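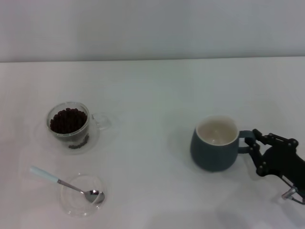 Beans on the left, teal mug on the right, and the gripper has it by the handle.

So this is what my mornings look like now! For anyone new here, I work at Zallum, on the team that gets café gear ready for our two test counters, one downstairs at Rivport and the other out at Gadamis. I came to it from behind the counter. I made coffee for a living for years, and I was hired because the engineers wanted someone who could tell them how a person handles a cup when there's a queue out the door.

Handles are the thing this month. I had no idea how much there was to say about them. When I pick up a mug I hook two fingers through and my thumb lands on top without me thinking about it, and then Kittipong asks me where my thumb went and I have to do it again slowly, like someone learning to tie a shoe in front of an audience. The arm comes at it from the side and closes on the loop. A fat ceramic handle gives it plenty to hold. Clear glass is a different story, because the cameras have a hard time working out where a glass edge stops, and so do I before 9 am.

The target Wanpen has set us is 200 clean pick-ups with each cup before it goes anywhere near a counter. We were at 1,322 attempts across the whole collection when I left yesterday, including plenty that don't count. She keeps the tally on a spreadsheet with a colour for every kind of miss, and the mauve ones are mine (I bumped the table).

What I really wanted to write about, though, is the crew at Rivport, because a few of you asked after my last post whether people are losing their shifts. Fair question, and I asked it too before I signed on. The arm is going on clearing and setting out, the bit between the dishwasher and the machine. Fatima runs the early shift there and she had the same job at the last place, and her wrists are wrecked from it. She told me she'd happily never stack another saucer. Her hours stay the same under the new roster, and she's moving over to training and ordering, with a pay bump she had to argue for — and got.

Boonsong is less keen. He likes the clearing. It's when he gets to wander past the tables and chat, and half the regulars know him from exactly that. I thought he had a good point, so we took it to Charoen, and the floor round is staying with Boonsong. The arm will only work behind the counter. I was so pleased about that one! I don't think it would have come up if he hadn't been in the room, and I've asked for someone from the floor to be at every test session from now on.

There's a change for me as well. I spend much more of the day watching than doing, and by mid-afternoon I'm itching to pull a shot. On the plus side I can now spot a bad grip coming a good second early, just from the angle of the fingers, and I get a ridiculous kick out of it.

Next up is spoons. Kittipong reckons 20 minutes to set up the first run. I've told him to bring lunch.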